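Section 6. Changing over from hand picking to shared picking

6.1 Who this section is for

This section is for shift leads and pickers at the Durkdale returns hall. It sets out how mixed goods are to be sorted once the robot cell is in service, and which tasks remain with staff. It should be read with the Sirko cell safety sheet, which takes precedence wherever the two differ.

6.2 What changes

Under the former arrangement each picker emptied bins by hand for the whole of a shift. The cell now takes single items from the bin, and the picker attends to preparation, refused items and checks. Grades and hours are unaffected. Pickers who have not completed the Kistano induction must not be rostered to the cell, including for Saturday cover.

6.3 Preparing a bin

1. Confirm that the cell is in HOLD and that the amber lamp is lit.
2. Remove outer packaging, loose string and anything with a broken edge.
3. Place the goods in the bin so that they lie apart from one another. Soft and hard items may be mixed.
4. Check that the clamp holding the bin is tight. Do not use the bin if it moves when pushed by hand.
5. Leave the marked area and close the gate.
6. Select the job on the Jama screen and press START.

Note: The cell accepts a bin of up to 45 items. Fuller bins are to be split before they reach the gate.

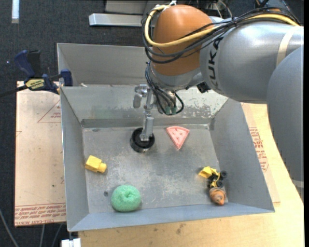

Pickers who are used to hand work often wish to reach in and straighten an item between picks. This is not permitted at any time — the arm may appear to be at rest when it is only waiting for its next instruction.

CAUTION: Never enter the marked area while the green lamp is lit. Stopping the job on the screen does not make the arm safe. Use HOLD and wait for amber.

6.4 Dealing with refused items

1. After 4 failed attempts on one item the cell stops and sounds a single tone.
2. Press HOLD and wait for the amber lamp.
3. Take out the item, scan it and put it on the hand-sort shelf.
4. Enter a reason code. "Other" should be used only with a short written remark.
5. Close the gate and press RESUME.

Note: Refusals are not counted against the picker. The former target of 470 items a shift does not apply to anyone working at the cell.

6.5 Breaks and rotation

No one is to mind the cell for longer than two hours without a change of task. Shift leads should record each change on the Jama screen. Questions about rotation — or about a return to hand picking on health grounds — should be put to Hefin Morgan at the hall office.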